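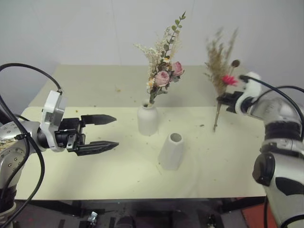 Why Do Dried Flowers Last So Long?

A fresh flower in a vase looks good for a week, or a little longer if you change the water. A dried flower can stay on a shelf for years. Both started out as the same living plant. The difference is water.

What is inside a petal?

A petal is mostly water. It is made of tiny parts called cells, and each cell is a bit like a balloon filled with water. When the cells are full, they push against each other and the petal stays smooth and firm. When they lose water, they go soft and the petal droops. This is called wilting.

A growing plant loses water all day through very small holes in its leaves. Its roots pull up more water from the soil to replace it. A cut flower has no roots, so it has to drink through the end of its stem. After some days the stem gets clogged and the flower can't drink enough.

Why do old flowers rot?

If you leave cut flowers in a vase too long, the water turns cloudy and starts to smell. Bacteria and mold are at work. These are living things too small to see one at a time, and they feed on dead plants. They break stems and petals down into mush.

Bacteria and mold need water to grow. Take the water out of a flower and they can't get started. People have used the same idea for thousands of years to keep food. Raisins, dried beans and crackers all last a long time in the cupboard because they hold very little water.

Where does the color go?

Some flowers keep their color when they dry and some don't. Color comes from chemicals called pigments. Yellow and orange pigments often hold up well. Many reds turn darker, and white petals often turn cream or tan. Green leaves fade as their green pigment, called chlorophyll, breaks down.

Sunlight makes fading faster. That is why people dry flowers in a dark place and keep them away from sunny windows afterward.

Which flowers dry best?

Flowers that don't hold much water to begin with are the easiest. Statice and strawflower feel papery even when they are growing in the garden. Lavender, yarrow and many grasses dry well too. Tulips and lilies are much harder. Their petals are thick and juicy, and they usually turn brown or fall off before they are dry.

How to dry your own

Ask a grown-up before you pick anything, and have them help with the cutting.

1. Pick flowers on a dry day, after the dew is gone. Choose ones that have just opened.

2. Pull off the lower leaves.

3. Gather 8 stems into a small bunch. Big bunches trap damp air in the middle.

4. Wrap a rubber band around the stems. Stems shrink as they dry, and a rubber band shrinks with them — string can let them slip out.

5. Hang the bunch upside down in a dark, dry place with moving air, such as a closet with the door left open a little.

6. Wait. Thin flowers may be ready in two weeks. Thicker ones can take four.

To check, touch a petal gently. It should feel like paper. Then try to bend a stem. A dry stem snaps, and a damp one bends.

Looking after them

Dried flowers don't need water. If you put them in a vase, leave it empty, or the stems will soak up the water and go moldy. Keep them out of the bathroom, where the air is steamy. They break easily, so move them slowly. Dust them with a soft, dry paintbrush.

Words to know

Bacteria: very tiny living things. Some of them break down dead plants and animals.

Cell: one of the small parts that all living things are made of.

Chlorophyll: the green pigment that plants use to catch sunlight.

Pigment: a chemical that gives something its color.

Wilt: to droop from losing water.

Written by Sunee Hemmin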